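Support > Plisura 3D > Open and resolved tickets > Rendering

We use cookies to remember your settings and see which pages get read. Accept or manage preferences.

Ticket: Overnight render stops at 65 per cent, every time
Product: Plisura, with the Cladance render queue
Status: Resolved, to general astonishment
Opened: January 19, 2025

I lay out tables for a small furniture shop called Nassar. My job is to make a table that doesn't exist yet look as if somebody might eat breakfast at it. The queue runs overnight and I collect the pictures in the morning, or did until December, when it started giving up at 65 per cent. There is no crash and no red text. The progress bar stops, the fan keeps going, and the log says "waiting for resource", which is also how I'd describe myself.

Tried so far:
- Restarted the queue. Same.
- Restarted the machine. Same, but slower.
- Reinstalled Cladance, losing all my presets. Same, with no presets.
- Followed the help page, which says to contact support.

Update 1. Support asked whether the computer was switched on. It was. They then asked for the log, which runs to 4,000 lines, nearly all of them the word "waiting". I sent it with my compliments.

Update 2. Told to lower the quality and try a single scene. I turned the shadow setting down to its lowest and took out everything I could bear to lose. It still stopped at 65 per cent, so quality isn't the trouble.
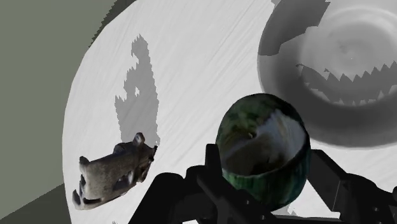

Shadow quality has its own page in the manual, and I have now read it twice, which I suspect is a record. The lowest setting is called "Draft" and is meant for checking where things go. I'd call that fair, going by the grey shadow on the round tabletop, which has edges like a broken saw. The manual suggests going up one step for client work. I'd go up several, but first I'd like the thing to finish.

Update 3. Passed to second line, who asked whether the computer was switched on.

Update 4. Progress. Second line spotted that the queue saves its temporary files to a folder called Skindis, left behind by a plug-in I removed last year. The folder had a size limit of 540 MB. Once it filled up, the queue sat down politely and waited for somebody to make room – for ever, if need be.

Fix, for anyone who lands here by searching:
1. Close Plisura and stop the queue.
2. Open Preferences, then Storage, then Temporary files.
3. Choose a different folder.
4. Empty the old one.
5. Start the queue again.

Update 5. Ran all 7 scenes overnight at full quality. All finished. Support have asked me to rate my experience, and the form has stopped on page two.

Contact support | © Plisura | Back to top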